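Can a Machine Turn Off the Stove Yet? Project Report, Part 2

Our group looked at whether robots are ready for small household chores. We picked one job from the Clisari kitchen set — turning off a stove burner — and ran it in simulation with a single white arm. The task sounds easy. A person does it without looking. For a robot it means finding the right knob out of four, gripping it and rotating it far enough.
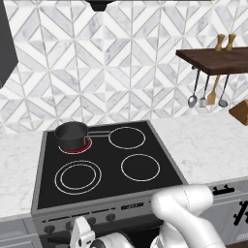
We ran 300 trials using the Prokska control policy, with no extra training. Each trial started with a saucepan on the rear-left burner and gave the arm 48 seconds. A trial counted as a success only if the correct burner was off at the end and no other knob had moved.

The policy passed 10 trials. Most failures were at the knob. The gripper got close to the panel, then closed too early or pushed the knob sideways. In a smaller group of failures it chose the wrong knob. We had expected the colour of a lit element to help, but we found no sign that the policy used it.

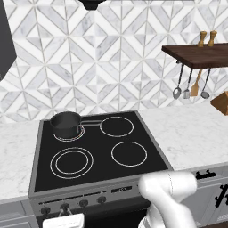 We then tried the Besteo policy, which was trained on 595 recorded demonstrations of kitchen tasks. It reached the panel more smoothly and chose the right knob more often, but it still had trouble with the turn itself. We ran out of computer time in the Geddes lab before finishing a full set, so we haven't given a success rate for it.

Our answer for this chore is no, at least with the two policies we tried. A simulator also leaves out grease, worn markings and stiff knobs — all normal in a real kitchen. Next term we want to repeat the test with a different knob shape and a longer time limit.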